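Cup Dispensers and Paper Cups: Frequently Asked Questions

Helelbridge Catering Supply, help pages
Last reviewed in June

What type of dispenser do these answers cover?
Open wire dispensers that stand on a table or counter. Each one has a round brown base and black wire rods that hold a single stack of cups. Wall-mounted tubes and spring-loaded units are covered on the Traslow page.

Which way up do the cups go?
Upside down, rims toward the base. The rim is the widest part of the cup, so the stack is steadiest in this position. It also keeps dust out of the cups.

How many cups fit in one dispenser?
The standard model takes up to 100 cups of the small size. Two dispensers side by side will hold 200, enough for most meeting rooms. Wall thickness varies between makers, so a stack of the same height may hold fewer cups.
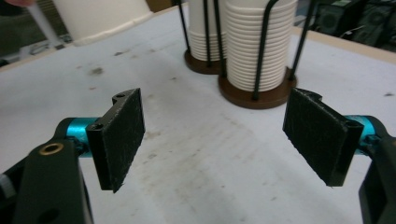
Do the two stacks need to be the same height?
No. If both dispensers hold the same cup, draw from one until it is low, then switch to the other and refill the first. Old stock gets used before new stock this way.

How much space should be left between dispensers?
Allow 7 cm between the bases. Users need to get their fingers around the stack without touching the rods of the next unit.

How do I take one cup without pulling out several?
Hold the top cup near its closed end and lift straight up. Twisting tends to grip the cup underneath. If two come away together, separate them over the table and put the spare back only if the rim has not been touched.

The cups stick together. Is this a fault?
Usually not. Cups pressed down hard during filling will lock at the rim. Load them in short sleeves and let each sleeve settle under its own weight. Cups stored in a damp cupboard may also cling.

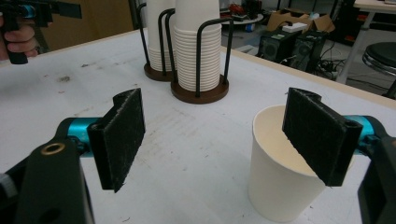

Gokmont

Can a plain white cup be used for hot drinks?
Check the carton. Colour and finish are no guide to the temperature rating. Single-wall cups suit water and lukewarm drinks; for coffee or tea, order the double-wall Hamel cup, which needs the wider dispenser.

How is the base cleaned?
Wipe it with a damp cloth and dry it at once. Do not soak it or put it in a dishwasher. The wire can be cleaned with the same cloth and a drop of dish soap.

What about marks on a white tabletop?
Grey scuffs generally come off with a melamine sponge and light pressure. Test a corner first. Lift the dispensers when moving them, as grit under a base will scratch the surface.

One of the rods leans. Can it be straightened?
A slight lean does not affect use. If cups catch on the rod, empty the dispenser and bend the rod back by hand. Replacement rods are sold in packs of 3.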